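Sanctions Books: Questions We Get Asked

The Rutville Reading Desk reviews short introductory books on economic sanctions, embargoes and trade bans. We buy our own copies. These are the questions that come in most, along with a few we wish came in more.

Why only sanctions?

It's a subject where the introductory books are worse than they should be, and readers tend not to notice. Most people pick one up with a single country in mind and a settled opinion on it. They read until the book agrees with them and then they recommend it to a friend. We'd like somebody to read the footnotes, so we do.

Can a book of 200 pages really explain how sanctions work?

It can explain what they are: who imposes them, what a freeze on assets means in practice, how an arms embargo differs from a ban on buying oil. We're much less sure it can tell you whether they work, and the books that promise that on the back cover are the ones we trust least. "Work" is doing a lot of lifting in that sentence. If the aim was to change a government's behavior, that's one test. If the aim was to look busy before an election, it's another, and by that one nearly every sanction ever passed has been a triumph.

Which primer do you recommend for a complete beginner?

The Hervieu guide, with reservations. It's laid out as questions and answers, it defines its terms the first time they appear, and it admits in the second chapter that the evidence is thin. The reservations: the chapter on humanitarian exemptions reads like it was written off a press release, and the map on the inside cover has no legend. It's also getting old. Anything it says about shipping insurance should be checked against something newer.

What about the Hastton series? It's in every airport.

So is bottled water. The Hastton volume on sanctions runs to 425 pages, which sounds thorough until you see how many of them are spent on a history of naval blockades that any encyclopedia would give you for free. The writing is lively. The sources are mostly newspaper columns, and several of the columns are quoting each other. We went looking for the origin of one figure on lost exports and ended up back at an earlier edition of the same book.

We'd borrow it from a library. We wouldn't pay the cover price for it.

Do you think sanctions are a good idea?

We get this weekly, usually from somebody who has already decided that we're on the wrong side. The desk doesn't have a position, and the people who write for it disagree with one another. What we can say is that a book that never mentions who pays for a sanction, on either side of the border, has left out the main part. So has a book that mentions nothing else.

How do you decide if a book is biased?

All of them are. The author picked the cases. What we look at is whether the picking is admitted. If a book covers 7 sanctions programs and every one of them failed, we want a paragraph telling us how those were chosen. Same if they all succeeded. When that paragraph is missing we say so in the first lines of the review, so you don't have to dig for it.

We also check the verbs. In weak books, the side the author likes "responds" and the other side "provokes." Try it with a pencil on any chapter you enjoyed.

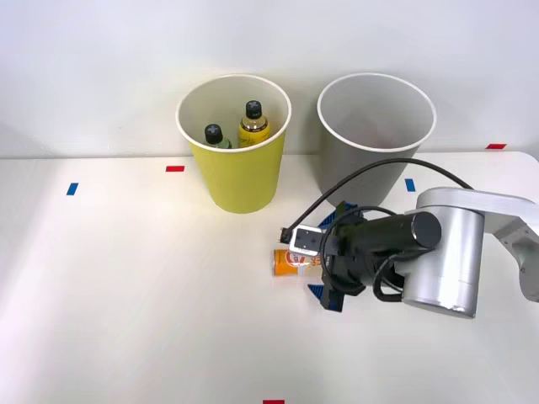
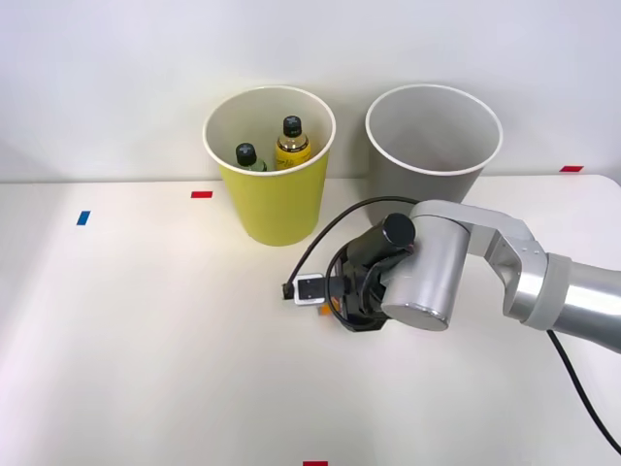

Should I care who published it?

Some. A university press usually means somebody outside the building read the manuscript. It doesn't mean that person was right or that the author listened. Small political presses get dismissed too quickly, in our view, and think tank publications get let off too easily. If an institute that lobbies for a policy puts out a "neutral guide" to that policy, read the guide by all means, but read the page listing the donors first. If there isn't such a page, you've learned something.

Is the Totovach reader any use? My instructor assigned it.

Totovach is a collection of documents: resolutions, executive orders, speeches, a few court rulings. As raw material it's very useful and we keep a copy within reach. Two complaints. The introductions to each section tell you what to think about the document before you've seen it, and the cuts are not always marked. We compared one speech with the full transcript and found a whole passage gone, with no dots or brackets to show for it. The missing part was the speaker hedging. Without it he sounds a good deal more certain than he was.

So use it, but go find the full text of anything you plan to quote in a paper.

Are numbers in these books reliable?

Treat them as claims. Deaths attributed to sanctions, jobs lost, barrels unsold: each of these compares what happened with what would have happened otherwise, and the second half of that comparison is a guess. It may be a careful guess made by smart people. A good author tells you what went into it and gives you a range. A poor one gives you a single number, doesn't explain it, and then uses it again three chapters later as if it had been proved in between.

Be careful with success rates most of all. We have seen the same set of cases used for two opposite conclusions, and the only difference was whether partial concessions got counted.

Is a newer edition always better?

No. "Fully revised and updated" often means a new preface and a new last chapter with the old mistakes left standing between them. Before you spend money, compare the table of contents with the edition you have. If the chapter titles match and the page numbers have barely moved, keep the old one. We did this with a revised edition last October and the only change we could find outside the preface was a corrected spelling.

Can I read just one book and be done?

You can, and most people do. If it has to be one, take the one whose author seems least pleased with the conclusion. Two is a lot better, provided they disagree. Read the chapters on the same country back to back and write down the facts both of them accept. It will be a shorter list than you expect.

Do you review e-books and audiobooks?

E-books, yes. Audiobooks, rarely. With most of them you can't check a footnote, and on this subject the footnotes are where the trouble usually is. There's also a habit among narrators of reading contested claims in the same warm voice as the dates.

Why don't you give star ratings?

Readers asked us to. We tried it for a short while and stopped. People read the stars and skipped the review, and then wrote in to argue with the stars.

Do publishers send you free books?

They offer. We say no and buy the book, or borrow it. One publisher sent a carton anyway and it went to the Rutville library sale unopened. We don't carry ads from publishers and we don't use purchase links, so it makes no difference to us where you get your copy, or if you get one at all.

You were unfair to a book I liked.

Possibly. Send us the page number. We correct factual errors at the top of the review, with the old wording left in so you can see what we got wrong. We don't correct opinions, and a message saying that the author is a respected figure won't move us much. Plenty of the worst chapters we've read came from respected figures.

How long does a review take?

About 2 months for a book with proper notes. Books with no notes go faster, as there's nothing to look up, and you can guess how those reviews tend to come out.

Can I use your reviews in class or in a reading group?

Yes, whole and unedited. Please don't pull out the kind sentence and leave the rest. If your group ends up thinking we missed the point of a book, we'd like to hear that too. Mail gets answered on Sunday, most weeks.

Contact the desk | Corrections | © Rutville Reading Desk | Back to top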